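Borghild Blomqvist has bought display produce for the Taltton kitchen showrooms for 11 years. Her stock list runs to 200 pieces, all artificial, kept in 16 crates by type.

"Real fruit marks the worktops," she says. "Grapes are the worst. They split and the juice dries on."

Each bowl is built from the back. Round pieces go in first, then the bunches, which are laid along the sides and hide the gaps. 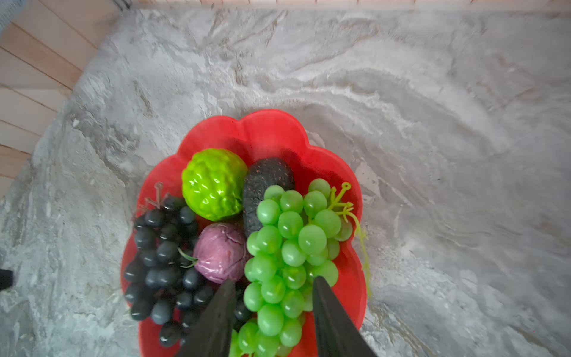 Artificial grapes and other produce in a red bowl on a marbled worktop.

Blomqvist prefers a plain, strong colour for the bowl. "Red works with green and with black. On a grey top it can be seen from the door."

Cleaning is done in January with lukewarm water and a soft brush. Textured skins take longest. Stems are checked at the same time, and any loose ones are glued back before the piece returns to its crate.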